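Clovport Shared Pantry and Laundry
Minutes of the May general meeting
May 5, 2026, in the front room at Clovport

Present: Amerley Asante (chair), Edem Sarpong, Boyang Xue, Mariama Dramani, Kamran Kermani (minutes)
Apologies: the Lamptey Street members, who had their own meeting the same evening

Amerley opened the meeting at half past six and thanked everyone for coming out in the rain. Minutes of the January meeting were accepted as read, moved Boyang, seconded Mariama. The only matter arising was the kettle, and the new one is lovely.

1. Pantry

Edem reported on the first full season of the pantry shelves and had a lot of good news. Members took home 1249 items between January and the end of April, compared with 964 over the months before that. The Stinport bakery run is going well and has brought in people who had never visited us before. Edem would like to see the recipe cards come back too, especially the lentil one, and there was loud agreement around the table.

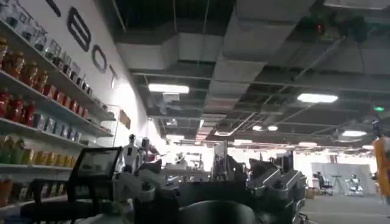

Edem's plan for the shelves is to stop sorting by donor and sort by what a person would reach for when cooking dinner. Mariama was all for it and had already sketched a version on the back of her agenda. Everyone liked keeping the jars with the dark lids together on their own shelf, up high, where they catch the light and look so inviting from the door. The red bottles and the blue and white boxes can stay as neighbours for now. Kamran asked whether shorter members could manage the jars, and Edem will bring the folding step from home until we buy one.

Boyang asked for a rule about dates on packets. After some back and forth it was agreed that whoever unpacks a delivery writes the date on the front in marker, large enough to read without glasses, and puts the oldest at the front of the row. Mariama offered to go through what is already there and loves this kind of job, so thank you, Mariama!

Action: Edem and Mariama to rearrange the shelves before the next Stinport delivery.
Action: Kamran to reprint the recipe cards, lentil first.

2. Laundry

Boyang spoke to the laundry roster. The morning slots are full and the evening ones are filling up, and it is a real pleasure to see the place so well used. Aprons and tea towels from the community lunch have been added to the Clovport wash, and they have been coming back folded beautifully by the lunch crew (Amerley asked that this be minuted, with three cheers).

There was a long and very cheerful discussion about sorting. Mariama spoke in favour of a strict darks and lights rule. Boyang felt that most of our things are dark anyway and that a separate lights wash once a week would be plenty. Agreed to try Boyang's way until the next meeting. Bright colours are to go in the lights wash or be taken home, and everyone is asked to have one more look through the drum before closing the door. It only takes a moment – and one stray sock can change the colour of a whole load.

Other points raised:

Door left open between loads so the drum can air. Agreed.
Detergent measured with the scoop, one level scoop for a normal load. Agreed.
Pockets emptied at home, please. Boyang has a small dish of buttons and coins waiting to be claimed.
Filter to be checked by the last person on the evening roster. Boyang will show anyone who hasn't done it before, and it's easier than it looks.

Action: Boyang to write up the sorting rules on one page and pin them up.

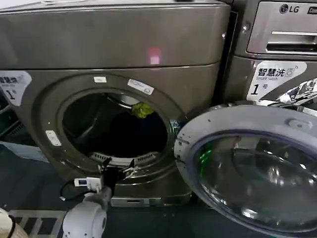 3. Money

Kamran reported that the laundry tin and the pantry tin have been combined, which has made the adding up much quicker. After the kettle and the markers there is $80 to spend before winter. Amerley suggested a proper folding step for the pantry and a second drying rack. Kamran has seen a rack at Wakidach for $30 and thinks it would fit beside the window. Everyone was in favour. Any change left over goes toward detergent.

Action: Kamran to buy the rack, Amerley to look for a step.

4. Other business

Mariama would like to run a preserving afternoon when the plums are in, with spare jars from members' own cupboards. A wonderful idea, and four people signed up on the spot. Date to be settled by email.

Edem has honey cake left over in the tin. Please take some home.

Meeting closed at ten to eight. Amerley to book the room for the next one and let everyone know.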